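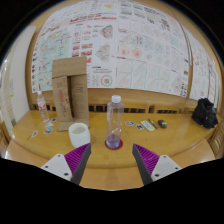

Cleaning and Care > Tabletops > White ring on a wood table, what worked for you?

gresura_nm
Posted March 16, 2024
Got a white ring on my kitchen table from a hot mug. It's 8 inches in from the edge, so I can't hide it with a runner. The finish is old and I don't know what it is. I've read mayonnaise, toothpaste and a hair dryer. Which one first?

oakleaf2579
Hair dryer on low, keep it moving. White means moisture in the finish. Dark means it got into the wood and you'll be sanding.

Ngọc Diệp
Mayo worked for me in January. Left it on overnight and wiped it off in the morning. The ring was gone, but the spot stayed a little shinier than the rest.

oakleaf2579
The oil just fills the haze so you stop seeing it. Mine came back after two months.

Ngọc Diệp
Mine hasn't.

flollex
Skip the toothpaste. It's an abrasive and it left me with a dull patch bigger than the ring. If the dryer does nothing, try 0000 steel wool with paste wax, very light, with the grain. Test it underneath first.

oakleaf2579
Agree on the test spot. Don't agree on steel wool for an unknown finish. If it's shellac you can go right through it.

flollex
I said very light. I've done three tables that way.

gresura_nm
Did the dryer for ten minutes, let it cool, did it again. Most of it is gone – there's a faint arc left on one side. I'll give it a week before I try wax. And everything goes on a coaster now, cold bottles too.

Ngọc Diệp
Cork or felt on the bottom, or the coaster will leave its own ring.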